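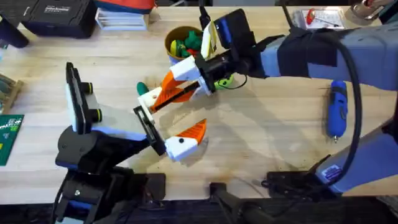
Kiltell Guided Gratitude Journal with Audio Course

Item no. 2125

The Kiltell is a daily journal paired with a recorded course on stress, habits and rest. You write in the morning, listen when you have time, and go back over your notes at the end of the week. Raíssa Barros wrote the prompts and reads the recordings herself. She has led small coaching groups in Pulville since her first season with Tarnmont.

What you get
Hardcover journal, lined pages, ribbon marker
4 audio lessons, by download
2 pocket notepads
Card with your download code

Morning pages ask for one thing you are glad of and one thing you would like to get done. Evening pages are mostly blank. If you skip a day, leave it and start on the next open page. The pages are undated, so you can begin in February or any other month.

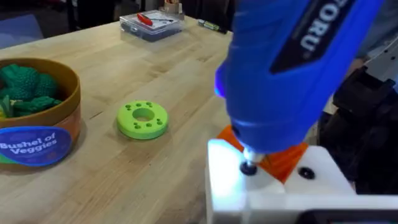 Bushel of Veggies container with toy broccoli.

The lessons play on any phone or computer that handles standard audio files. Each one stands on its own, but Raíssa suggests hearing the first before you start writing. It covers how to use the weekly review and what to do with entries you don't want to reread. A printed transcript can be ordered separately from Pelletier, our printer.

Choosing a cover
The journal comes in gray or dark green cloth. Both have the same paper and the same binding. Fountain pen ink may show through on the back of the page; ballpoint and pencil do not.

Shipping and returns
Orders placed before noon leave the Tarnmont warehouse the same business day. Unused journals can be sent back for a refund. We can't refund the audio lessons once the code has been used, but a damaged journal will be replaced and your code will keep working.

Groups
Coaches and book clubs can order by the carton. Write to the Tarnmont shop with the quantity and delivery address, and we'll send a price.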